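Diary > January > Tuesday

Entries Archive Recipes Contact

Tuesday

Up at seven, rain again. Toast, then the washing that had been sitting on the chair since the weekend. I have been putting it off because it is nearly all black. Everything I own for work at Koltura is black, and so is most of what Efe leaves behind when he stays over, so sorting it takes twice as long as it should.

I did it at the table this time. The bed is too low and my back complains, and on the pale wood you can at least see what you have got. The dark things show up well against it, particularly in the morning when the light comes across from the window.
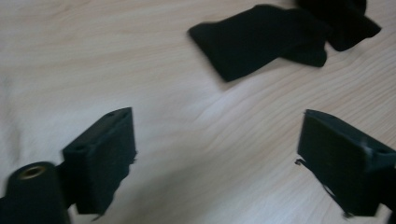
Shirts went first, then the trousers, which need a new button. I found two tea towels I had given up on. Nour Rawashdeh rang in the middle of it to ask if I was still going over to Jekville on the late bus. I said yes, if the rain stops. She has had the boiler man in and he wants to come back for a second look, so she was fed up and we talked for roughly 5 minutes, mostly about that.

After the call I went back to the small things. I am trying to be stricter this year. If it has gone thin it goes in the rag bag, and if it has been on its own for more than a month it goes there as well. I kept a couple I should not have kept.

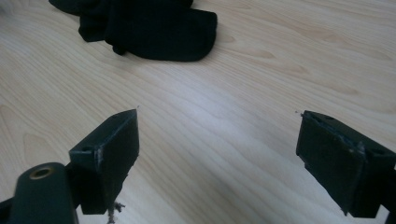
The light does make it hard in one way – the middle of the table gets so bright that I have to move things to the side to look at them properly. I might put the blind down next time. The top wants a wipe with the proper stuff too, but I have run out and the shop on Isah Street only had the spray.

Lunch was soup. Put the folded things away in the second drawer and the rag bag back under the sink. Efe Yusuf sent a message about his grey jumper, which I have not seen. I told him to look in his car.

It was still raining at four so I did not go to Jekville. Nour said she did not mind. Sewed the button on, badly, and cut it off again. Will ask Mum to do it.

Need: thread, surface cleaner, stamps, eggs.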